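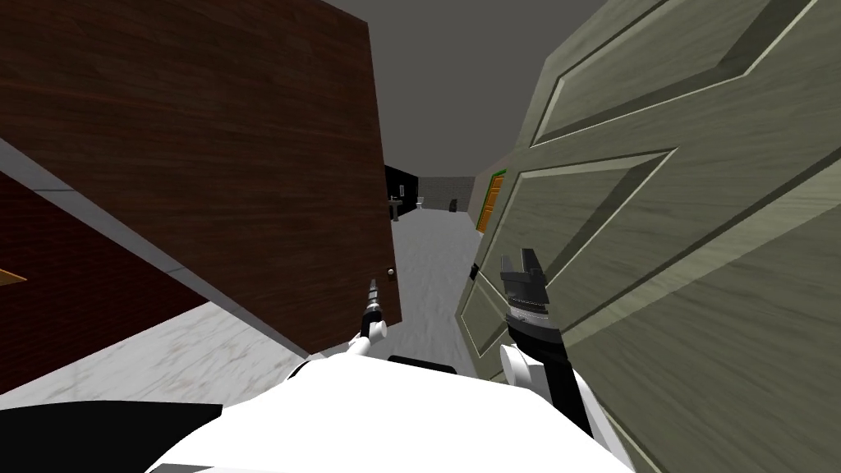
Door Opening in Simulation: Comparing Two Approach Policies
Project report, Urkport track

1. Task

The task is to open interior doors with a two-armed mobile robot in simulation. Scenes are built in Erex, which places paneled doors, frames and hallways with varied textures and colors. Each episode starts with the base near a doorway. Observations come from one head camera and one camera on each wrist, plus joint positions.

2. Method

Two policies were trained on the same 590 demonstrations. The first, Famau, predicts single actions. The second, Tu, predicts chunks of 21 actions and runs them before looking again. Both use the same image encoder. Textures were drawn again for every episode, so the same door model can appear in brown, orange or gray-green.

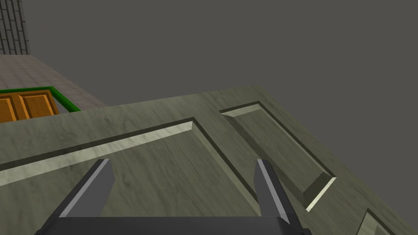 The wrist views carry most of the information once the arm is near the door. At that range the panel moldings give strong edges, but a flat stretch of door gives almost none. We therefore kept the head camera as an input at all times and did not switch between views.

3. Results

Tu opened more doors than Famau in 5 of the 6 test layouts. The exception was the narrowest hallway, where running a full chunk let small base errors build up. Removing the wrist cameras hurt both policies. Removing the head camera hurt Famau more.
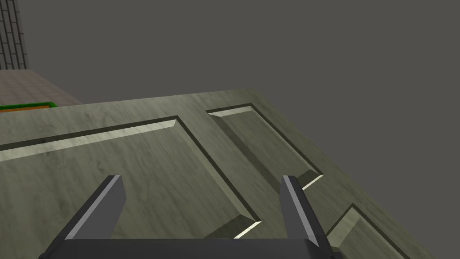
Failures were sorted by hand into 2 groups: missed handle and contact with the door face. Contact was the larger group for Tu. A shorter chunk near the door would be the first thing to test, followed by a depth input on the wrists. Neither was run in this project, and all results are from simulation only.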